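Flulotetti Home Notes

Tips for clearing up, and a grumble about machines

A reader, Kelly Evangelista, wrote in to ask whether she should hold off paying for a cleaner until the household robots arrive. My answer is no. Get the cleaner. I have been hearing that the chores are nearly solved for as long as I have had a sink, and I still empty my own bins.

The washing machine did it, I grant you, and so did the dishwasher, more or less, if you don't mind rinsing first and drying the plastic tubs by hand after. But those are boxes you carry the work to. Somebody still has to pick the socks up off the landing. The machine that goes and finds the socks is the one they keep promising, and I will believe in it when it has done my landing two days running without me standing over it.

Take the commonest job in any house, which is clearing a surface where things have piled up. You pick up one light, empty thing and put it where it belongs, then you do the next. A child of four can manage it with nagging. For a gripper with two fingers it is a slow business. A thin plastic tray bends if you squeeze it and slides away if you don't, and a string of beads lying next to it will catch on anything.

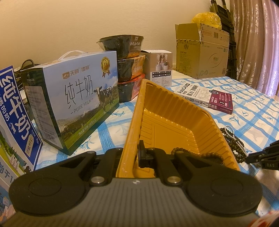
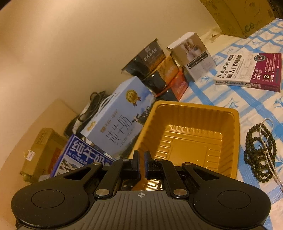 Yellow plastic tray, milk boxes, beads and an AutoCAD book, all on the bed and all waiting to be put away.

Gilmar Teixeira, who fits kitchens and has more patience for gadgets than I do, tells me I am being unfair and that picking up a tray is the easy bit now. Fine. Then where does it go? Is it rubbish, or is someone keeping it for screws? Are the milk boxes full? Does the book go on the shelf or back beside the bed where its owner will look for it? I know the answers in my house. I would have to tell a machine every one of them, and by then I could have done the job and put the kettle on.

His other argument is the workshop. He did a fortnight at Stoltia, where an arm shifts 1118 parts in a shift and never drops one. I don't doubt it. The parts are all the same part, and they all come down the same chute facing the same way. Change the part and a man comes out with a laptop. My bedroom has never had the same thing in the same place twice.

So, while we wait, the way I clear a bed or a table:

Start with the beads, cables and straps. Coil them and put them in a small dish or bag before you lift anything else, or you'll drag the lot on to the floor.

Empties next. Stack trays inside one another if they match, and give them a wipe if you are keeping them. I keep 2 and no more.

Pick up cartons by the carry handle only if you've checked it is fixed at both ends. Otherwise a hand underneath.

Flatten cardboard boxes straight away. Slit the tape along the bottom, fold, and tuck behind the door. An open box left standing gets filled with something by evening.

Books last, flat, biggest at the bottom.

Shake the sheet out when you're done. Crumbs and staples both hide well in a patterned one.

Elaine Pacheco asks if the Vidon window cleaner is worth the money. I borrowed one in December. It did the middle of the pane nicely and left all four corners, so I did the corners, and then I could see where the corners stopped and did the middle as well. A rubber blade and a bucket will do you for years. If anyone has had better luck with theirs, write in and I'll print it.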